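Hand-guided demonstration (robotics)

From the Plisimard reference pages on automation
Last revised: Monday, May 27, 2019

Hand-guided demonstration is a way of giving a robot a new task by having a person do it, or steer the robot through it, while the movements are recorded. The recording is later used to produce a control program, either by direct playback or by training a model on many recordings of the same task. It belongs to the wider field known as programming by demonstration, learning from demonstration or imitation learning. These terms overlap and are not used in the same way by all authors.

The method is used where a task is easy for a person to do but hard to write down as a list of positions and forces. Sorting small goods, folding cloth, loading trays and putting away household objects are common cases. Welding and paint spraying were among the earlier industrial uses, and in those trades the term "lead-through teaching" is still met.

Main forms

There are three main forms in general use. They differ in what the person holds.

In kinaesthetic teaching the person takes hold of the robot arm itself and moves it. The joints are made slack, or the motors cancel the arm's own weight, so that it can be pushed with little effort. Joint angles are stored as the arm travels. The form is simple to learn, but the person's hands and body are often in the way of any camera, and two-armed tasks are awkward for one person to guide.

In remote control, or teleoperation, the person stands or sits apart from the robot and drives it with a joystick, a tracked controller or a smaller copy of the arm, called a leader. The robot carries out the task as it is recorded, so the data fit its real reach and speed. Against this, the operator has a limited sense of touch and may have a poor view of depth. Fine work is slow. Delay in the link between leader and robot makes it slower.

In hand-held gripper recording no robot arm is present. The person holds a tool whose jaws resemble those of the robot's gripper and does the task directly with it. A camera on the tool looks out over the jaws, and the path of the tool through space is worked out from the pictures, from motion sensors, or from both. The tool can be carried into homes, shops and workshops where an arm could not easily be set up.

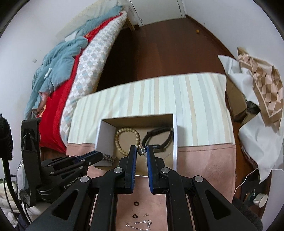 Some authors treat the hand-held form as a branch of teleoperation, on the grounds that the person works through a mechanical device and feels the object only through the jaws. Others class it with the recording of bare-hand movement. The Csizmadia scheme, used in these pages, lists it separately.

Equipment

A hand-held tool normally has a pair of jaws worked by a trigger or by the fingers, a linkage that keeps the two jaws moving together, and soft pads where they meet the object. The jaw opening is measured throughout, either by a sensor in the linkage or by finding the tips in the camera picture. Wide-angle lenses are preferred for the camera, as they keep both the jaws and a good part of the room in view, and fixed features of the room help in working out where the tool has been.

Tools may be used singly or in pairs. With a pair, the two paths must be placed in the same coordinates and on the same clock. An error of a few hundredths of a second is of little account in clearing a table but matters when an object is passed from one hand to the other.

Recording a task

A single run through a task is called a demonstration or an episode. It begins with the objects in a starting arrangement and ends when the goal has been reached or the attempt is given up. Practice differs on whether failed attempts are kept. Where they are, they are marked as such, and the part in which the person recovers from a slip may be kept as useful material in its own right.

The number of episodes depends on the task. In the Vemora trials, carried out over one January, a set of 835 episodes was gathered for a single job, the putting away of small personal items. Nearly 30 were set aside owing to gaps in the tracked path. The rest were divided among 18 starting arrangements, and the arrangement was changed after each run so that the model would not come to depend on objects lying in one spot.

Operators are usually asked to work at an even pace, to keep the jaws in view of the camera and to avoid using the free hand. Long pauses are trimmed afterwards.

Small and flexible objects

Jewellery, keys, cables and similar goods are often chosen as test material. A ring gives the jaws very little to close on and can turn between the pads. Earring studs are smaller still, and may be hidden by the jaw tips at the moment of gripping. Chains take a different shape each time they are put down, can catch on one another, and may hang over the edge of a container after release. Beaded bracelets and wrist straps keep more of their form and are generally placed with fewer attempts.

The surface matters as well. On a hard table the tips can slide beneath a flat object or push it against an edge. Upholstery and thick cloth give way under the tips, which helps the jaws get lower on either side of the object but makes the height of contact less certain. Shiny items also cause trouble for the camera, as highlights shift with each small change of angle and may be taken for separate objects.

An open box is a common choice of container. Its walls limit the directions from which the jaws can approach, and as it fills the operator has to pick a clear spot or let one item rest against another. Models trained only on an empty box tend to do badly once several things are already inside.

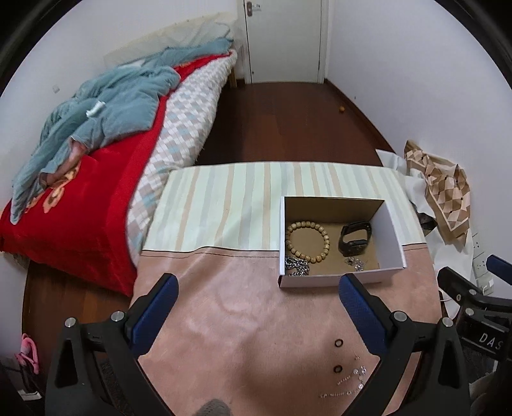

From recording to robot

Before training, each episode is turned into a series of pictures, tool positions and jaw openings at regular steps. The model learns to give the next few movements when shown the present view. On the robot, a gripper of matching shape is fitted with a camera in the same position, so that the view resembles the one in the recordings.

Paths made by hand may still be out of reach for a given arm, or call for joint speeds it cannot manage. Such episodes are found by checking them against a model of the arm and are slowed down, altered or left out. The Trarnness workflow makes this check in 2 passes, first for reach and then for speed.

Limitations

Demonstrations carry over the habits of the people who gave them. An operator who always comes in from the right will produce a model that does the same, even where the left is clearer. Force is poorly recorded by most tools, so tasks that depend on pressing or twisting are harder to pass on than those that depend on position. Recording in lived-in rooms also raises questions of privacy, and consent from those who live there is normally sought beforehand.

See also

Gripper
Imitation learning
Lead-through teaching
Motion tracking
Teleoperation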